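Mar 21, 2022

Up too early again, and at Jutthorpe before the heating had kicked in. I wanted to get Wusel's fingers sorted out before Irena needed the arm back, and I knew if I waited until after lunch somebody would find me a different job.

So, the story so far, mostly for me when I read this in October and wonder what I did. Wusel has been getting sloppy on thin things. Fat things are fine, it'll grab a tub by the rim all day long. But hand it a pen or a cable tie and the tips meet a hair crooked, and the pen either rolls or gets spat out sideways. Tadeusz thought it was the software. Tadeusz always thinks it's the software, and I always think it's a loose screw, and we've both been right enough times to keep going.

First thing was to look at the log in Gernus. The counter was at 3,688 closes since the last time anybody wrote down that they'd tightened anything. (That was me, and my whole note said "fingers ok now". Very useful, past me.) The misses start creeping in over the last 300 or so and they're nearly all on the thin stuff. That looked like wear or something backing out slowly, and I was pretty pleased with myself and went and got the hex keys.

Power off, key out, key in my pocket. Took both fingers off. The left one came away as it should, two screws, snug. The right one, I could turn the front screw with my fingertips! No key! I went and got Tadeusz out of his chair so he could feel it for himself, and he said "hm" and went back to his coffee.

Cleaned both mounting faces with a rag and a little alcohol. There was a rim of gray gunk on the right one, which I guess is what you get when two parts have been rubbing on each other for months. No cracks that I could find, and I went over them with the loupe. The pads have some life left. I put in fresh screws from the Krawczyk bag (the short ones, NOT the ones in the same bag that look exactly like the short ones), a dab of the blue threadlocker, snugged them both, then went back and forth between front and rear so the finger sat flat. Then the same on the left, even though the left was fine, so that they'd both start from the same day.

After that I had to teach it where closed is again. It's a boring job and I like it anyway. Open all the way, close slowly until they touch, back off, do it over, see if the number comes out the same. The first three were all over the place and I got a bit worried, then I remembered I hadn't plugged the little connector all the way home. Clicked it in, ran it again, and it settled down nicely.

With that done I swung the arm out low over the floor in the corner, fingers spread, to watch the wrist view and see if both tips came in at the same height.

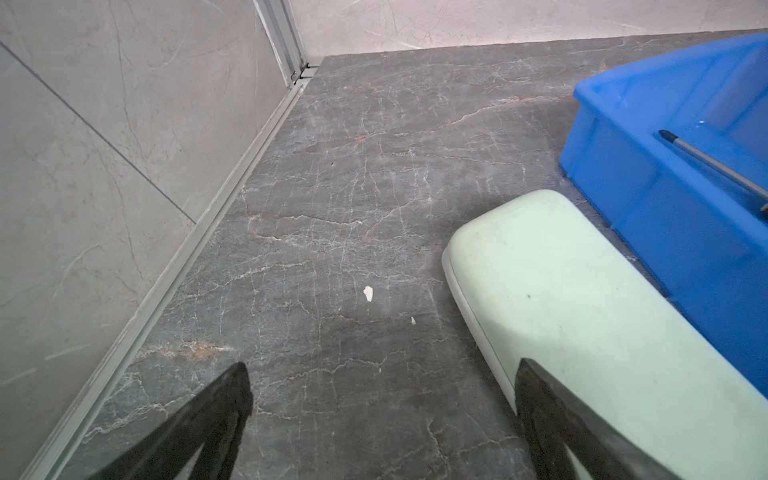 *Wide open over the corner, blue tub on the right. Two white bits on the floor.*

I like that corner for checking. There's the metal strip along the bottom of the wall, good and straight, and if the camera has slipped in its clamp I can usually tell from how the strip lies compared with last time. It hadn't moved as far as I could judge by eye. I did retighten the clamp a quarter turn, then thought better of it and marked it with paint pen, so next time I'll know for sure instead of squinting.

The tips looked level to me. Griet came by with her jacket still on and said the right one was lower. We argued about it for far too long. In the end she fetched the steel block, we brought both tips down onto it, and there was a sliver of light under the left one that you could just get a strip of paper through. So she was right, fine. I loosened the left, pressed it down onto the block while she did up the screws, and then the paper wouldn't go under either side. She has smaller hands and a lot more patience for that kind of thing, and I said so, and she said I owed her a pastry.

Then the wrist cable. I'd noticed it pulling tight when the last joint goes past 135 degrees, not enough to stop it but enough that I don't love it. I undid the two straps nearest the wrist and gave it a longer loop, and ran the joint end to end a few times by hand with the brakes off. Much happier. Also found where it had been rubbing on the edge of the bracket – there's a shiny patch on the jacket, nothing through to the wires. I put a bit of spiral wrap over it. Should order a new cable anyway. Should ask Sławomir if we have one already, he keeps a drawer he doesn't tell people about.

For the grip check I went with the screwdriver again, the black one with the yellow ring. It's a good test piece: the handle isn't the same thickness all the way along, so if the fingers aren't square to each other it leans. Held upright, tip up, at the normal force setting.

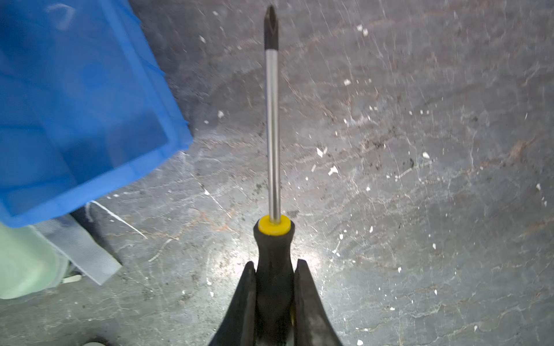 Griet wanted to raise the force a step while we were at it and I talked her out of it. If we change the force on the same day as the screws, and the misses go away, I won't know which one did it. One thing at a time. She rolled her eyes but she wrote it on the board under "later", so it'll happen.

Saturnino called in the middle of all this to ask if the arm would be free for him in the afternoon, and I said yes before I'd even put the covers back on, so the last part was a bit of a scramble. Covers on, four screws, none left over on the bench for once. Key back in. Homed it twice. Gernus complained that the finger offset had changed by more than it likes and asked me to confirm, and I confirmed, and it asked again, and I confirmed again, a little louder.

Then I set it going on the thin-stuff routine, pens and cable ties, and let it run while I wrote up the sheet. A proper note this time: which screws, which threadlocker, what the counter was at, the paper trick with the block. It got through 309 closes before Saturnino turned up. I haven't gone through the misses properly yet. I had half an eye on it and it looked better to me, but I'd be the last person to ask, I want it to be better.

Tomorrow: pull the log and sort it by part. Check the front right screw again with the key, cold, before anything moves. Ask Sławomir about the cable. Split up the Krawczyk bag into two bags and label them, long and short. Pastry for Griet, the almond kind.

My knees hurt from kneeling on that floor. Soup and bed.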